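Cables all over the floor, where do I even start

magdy_b
Tidying the upstairs room at Mela, 11th March. Yes, I know.

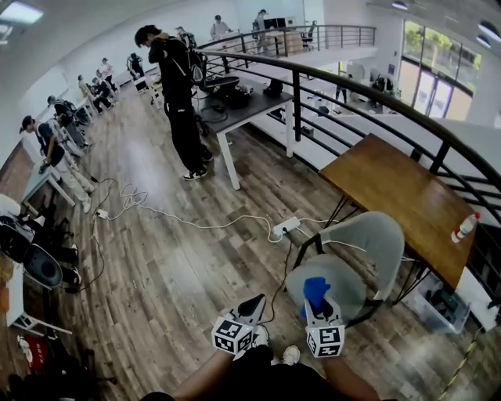

White cable, left to right, in its natural habitat.

Wood-look planks, so no carpet to tuck anything under. I want the power strip off the floor and the spare cable gone. Budget is whatever's in my coat.

kyriaki_s
Move the grey chair first. You've got a power strip right in front of it, and chairs always win.

iltiton9
Disagree, chair's fine. Screw the strip to the underside of the wood-topped table and run everything along the railing with velcro ties. Pack of 100 is cheap and you'll lose 98 of them.

kyriaki_s
Screws? Into a table on hairpin legs? It'll walk across the room.

iltiton9
Mine has held since October. It has walked nowhere.

tazi_anas
Shorter cable. That tangle on the left is just length you don't need. Also, stand that bottle up before you touch anything electrical. It's leaning on the edge of the table like it's waiting for a bus.

magdy_b
Bottle noted. What about the bin under the table?

tazi_anas
Is it the cable bin?

magdy_b
Every bin is the cable bin.

kyriaki_s
Then put the coil in it and move the chair.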